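I meant to write this up before tea and here it is well past nine, but I've had such a satisfying day with the big table that I don't want to let it slip by. I have been promising myself since the end of winter that I'd clear it properly, right back to the wood, and decide once and for all what is allowed to live on it. Everything went out to the hallway in boxes - the Nudum catalogues, the jars of pens, the old mugs, that enormous pile of newsletters we never posted (872 printed, if the invoice is to be believed, and I'd have guessed double that from the weight of them!). Then I got down to it with a soft cloth and a bowl of warm water, and had a good long look at the thing for the first time in ages.

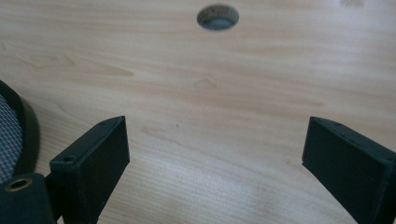

Birkosden, November

I'd forgotten there was a hole in the top. It must have been under the catalogues all this time, a neat round one cut clean through the wood, and I've been running the lamp cord over the edge like a goose. I put my finger around the rim and felt quite fond of it. The grain is lovely too, all those fine wavy lines, and such a pale colour that the afternoon light turns part of it nearly white. My mother would have had a cloth over it within the hour, but I think I'll leave it bare for a while and see whether I can be trusted.

The marks were the next thing. I do like a table that looks as though somebody has sat at it, so I wasn't going to be fierce, but there were smudges I felt I ought to have a go at, and a couple of little grey streaks that look to me like pencil. I stood there with the rubber in my hand for ages. In the end I made a cup of tea and put off deciding, as I usually do. 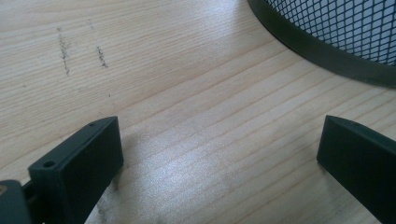
Liltavus Paper and Bookbinding Club

I should say, for those of you who read this diary on the club page and only want the news, that we're back at the table next month and there will be room for elbows. The Tóth paper has been paid for, 24 sheets of it, and I'll bring the bone folders and both cutting mats if I can remember which box they went into. Please bring your own apron. The kettle is staying where it was.

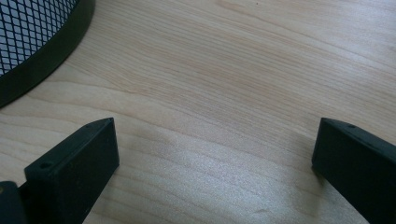
Scraps have always been my downfall. I can't trim a page without wanting to keep the sliver, and by the end of an evening the slivers are in my sleeves and under the chairs and halfway to the kitchen. So I've made up my mind that the black mesh basket can stay up on the wood beside us, where an arm can reach it, and the offcuts can go straight in before I get sentimental. I did try to think of somewhere more proper for it, but I know myself, and if it's on the floor I'll miss. Tomorrow I'll bring the pens back in from the hallway, only the ones that write, and then I really must ring about the newsletters.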